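Wekside Shirt Laundering: Frequently Asked Questions

What temperature should I wash a cotton shirt at?
40 degrees for everyday wear. Whites may go to 60 if the care label allows it. Check the label first, as interlinings in the collar and cuffs often have a lower limit than the cloth.

How much will a new shirt shrink?
Our cotton is pre-shrunk. Allow 13 mm in sleeve length over the first few washes. Shrinkage outside this is covered for 90 days from delivery.

Can I tumble dry?
Low heat only. Remove the shirt while slightly damp and hang it at once. Full drying sets creases — they then need steam to shift.

Which iron setting do I use?
Three dots for plain cotton, two for blends. Iron the collar first, from the points inwards, then cuffs, sleeves and body.

Do you use starch?
Not unless asked. Choose light or heavy on the order form. Starch is not offered on the Valus range.

How do I treat a collar mark?
Work liquid detergent into the dry cloth, leave for 28 minutes and wash as normal. Do not use chlorine bleach on coloured shirts.

How do I report a fault?
Write to Remedios Aguirre at the Owen Street counter, quoting your order number. Keep the shirt unwashed until you have a reply.

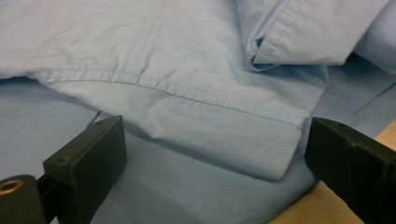

Light blue cotton, laid out.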